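Expediente de la mesa amarilla

El encargo llegó sin remitente, en una bolsa de papel, con una nota de Yasmine Mahrous sujeta por un clip: «Inventariar antes de ordenar. No al revés». Orestis Balaskas leyó la nota, la dobló en cuatro y abrió el cuaderno de registro por la página 316.

Llevaba ocho años redactando inventarios para Skirnska. El método admitía pocas variaciones: superficie, objetos apoyados, textiles, observaciones. La superficie de aquella mesa era amarillo mostaza. Lo anotó. 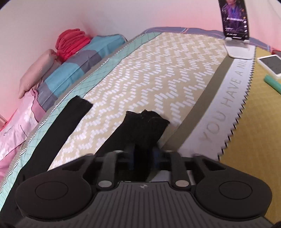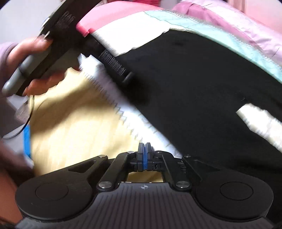

Página 316 del registro: el tablero con bandas en zigzag y el teléfono en su soporte; después, el textil multicolor con el panel negro.

Empezó por el tablero. Rectangular, plano, panel amarillo pálido con trazos blancos en zigzag. Borde izquierdo verde menta con cuadrícula fina. Franja verde oliva a la derecha. A continuación, una tira gris claro, dentada como una hoja de sierra, con letras mayúsculas impresas. Transcribió lo que alcanzaba a leer: YOU HAVE A NI. La norma interna prohibía completar inscripciones por conjetura. Dejó un espacio en blanco y puso una cruz al margen.

Junto al borde superior del tablero, un soporte blanco de base plana. En el soporte, un teléfono con la pantalla encendida: una persona con chaqueta bajo una luz morada y unas líneas de texto blanco demasiado pequeñas. Orestis escribió «teléfono, 1» y en la columna de propietario escribió «pendiente».

La columna de propietario era el motivo del encargo. La casa de Zencombe se había vaciado en marzo y todo lo que quedaba sin dueño pasaba a un depósito de Tromov. La tarifa era de 100 por objeto y por año. Con propietario declarado, el objeto salía de la lista y no generaba gasto. Yasmine había vivido en la casa. Había firmado como testigo, no como propietaria, y el reglamento distinguía ambas figuras en el artículo 8.

Pasó al textil. Pieza grande, varios colores, panel negro ancho en diagonal. El formulario pedía uso. Orestis consideró «manta», consideró «colgadura» y escribió «textil». El formulario pedía también estado. Dudó más de lo habitual.

Yasmine entró a media tarde y se quedó de pie al otro lado de la mesa.

—¿Cuánto falta?

—El textil y las observaciones.

—El textil era de mi tía.

—¿Consta?

—Consta que lo digo yo.

Orestis revisó el procedimiento Rattanakul, que regulaba las declaraciones verbales. Ocupaba tres hojas. Una declaración verbal era válida si quien la hacía describía una característica del objeto no visible en el momento del examen. Se lo leyó en voz alta, sin inflexión.

Yasmine pensó un momento.

—Por detrás hay una costura rehecha, en una esquina. Hilo verde. La hice yo, mal, y ella no la quiso deshacer.

Orestis levantó la tela por la primera esquina, luego por la segunda. En la tercera encontró la costura. Las puntadas eran desiguales y el hilo era verde. Midió la longitud, la anotó y tachó «pendiente» con una sola línea, como indicaba la norma, para que la palabra anterior siguiera siendo legible.

—¿Y el tablero? —preguntó ella.

—Necesitaría la misma clase de dato.

—Del tablero no sé nada. Nunca le di la vuelta.

—Entonces va a Tromov.

Ella asintió. Orestis le tendió el recibo del textil y Yasmine lo firmó apoyándose en la mesa, junto a la tira dentada. Él puso la fecha, 2 de noviembre de 2025, y pasó a la página siguiente.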